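Print | E-mail

Notes for my talk, "Brushing at Three in the Afternoon"
Tisstead Dental, patient evening, 4/29/23

Hi everybody, thanks for giving up a Saturday! I'm Nokuthula Makhubela, I've been a hygienist here for ages and some of you have had my fingers in your mouth (sorry, Sibusiso). Tonight is about snacks. Wait for the laugh.

Start with the saliva bit. Every time you eat something sweet or sour, the acid in your mouth goes up, and spit slowly brings it back down. Graze all afternoon and it never gets its break. Ask who keeps candy in the car. Put my own hand up.

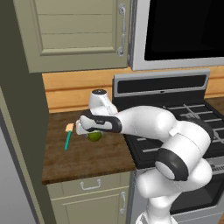
Timing matters as much as what you eat. Have your sweet stuff with a meal, then give your teeth a couple of hours off. And please don't brush right after anything sour! Wait half an hour, rinse with plain water first. Something round and green like the one on the counter there, if it's a lime, is the kind of thing I mean – I get people who suck on wedges all day and wonder why cold drinks hurt. If it's an apple, fine, eat it with lunch.

Pass the floss around. Skip the sealants part if Maham has run over.

Money question always comes up, so: a cleaning with exam is $317 without insurance, and Saturnino at the desk can split that into payments. Kids' prices are on the sheet by the door.

Questions, then coffee (no sugar, ha).

Shares: 619 | 4 comments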